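Clearing and Cleaning a Desk Mat
Home > Workspace > Cleaning

A desk mat picks up crumbs, drink rings and skin oil long before it looks dirty. Once a month is enough for most people. The whole job takes 18 minutes, not counting drying time.

You need:
Two soft cloths
Dish soap
Lukewarm water
A dry towel

1. Take food and drinks off first. Cups with straws go before anything else, then bowls. Hold a tall cup low down, near the base, and lift it straight up.

2. Move lamps only if they stand on the mat. A lamp at the back corner of the table can stay where it is, but check that its cord hangs free and isn't caught under the mat.
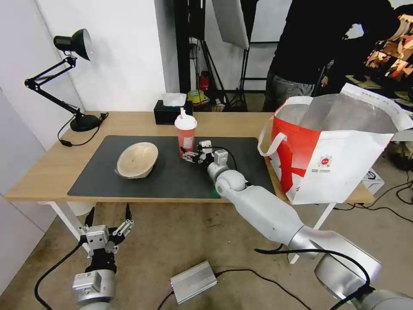 A reader, Grabowska, wrote in to say that lifting the cup isn't enough if it has been sweating – she dries the bottom before putting it down anywhere else, or the ring just moves to the bare wood. Worth doing, especially on a light tabletop.

3. Shake the mat outdoors or over a tub. Wipe the table underneath while it is bare.

4. Mix 5 drops of soap into a bowl of water. Wring the cloth out well and wipe in one direction, from the back edge to the front. Dark gray mats show streaks, so go over it again with plain water.

5. Blot with the towel and leave the mat flat. Don't hang it over a chair – the fold will stay in.

Put things back once both sides feel dry. Drinks do best near the back of the mat, away from your sleeves.

Next: Getting Ink Out of Felt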